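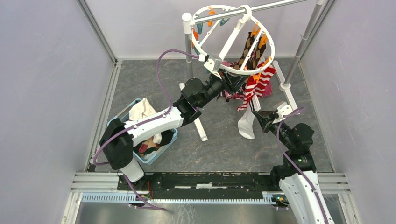
Progress Report to the Clarden Fund: Community Mentoring and Skills Program, Second Period

The Thygesen Association has now completed the second of three funded periods of its mentoring program for young adults from immigrant families in Provska and Gralten. The program pairs members in their first years of work with established members of the community, and it supports a small number of open workshops each season. During this period the workshops moved from general career advice to particular lines of work, at the request of the mentees. Nursing, bookkeeping and the building trades were covered first, followed by engineering. The engineering evening drew many younger attendees who had not come to an Association event before, and several have asked to be matched with a mentor.

Participation

Total attendance across all events was 797, counting repeat visits. The program had 145 registered mentees at the close of the period, against a target of 100 in the grant agreement. Growth was strongest in Gralten, where the parish hall and the public library both agreed to display notices in four languages. Recruitment of mentors has been slower. There are 50 active mentors, most of them in Provska, and mentees in Gralten often travel to meet them.

Use of funds

Spending was in line with the approved budget, with one exception. Room rental in Gralten cost more than planned after the hall revised its evening rates in February. The difference was covered by lower printing costs — the handbook was issued mainly in electronic form — and no transfer between budget headings is requested.

Difficulties

Evening meetings remain hard for mentees who work shifts. A Saturday-style morning session was tried twice in Provska, with modest turnout the first time and a fuller room the second. Child care was requested on most feedback forms and is not provided for in the current grant. The Association has also found that older mentors prefer to meet in person, while many mentees would rather speak by telephone after 8 p.m.

Next period

The Association will hold a mentor recruitment evening in Gralten, repeat the bookkeeping workshop, and begin a short course on interviews and written applications. A revised schedule and the itemized accounts are attached to this report. The Association would welcome the Fund's guidance on whether child care may be included in the final-period budget.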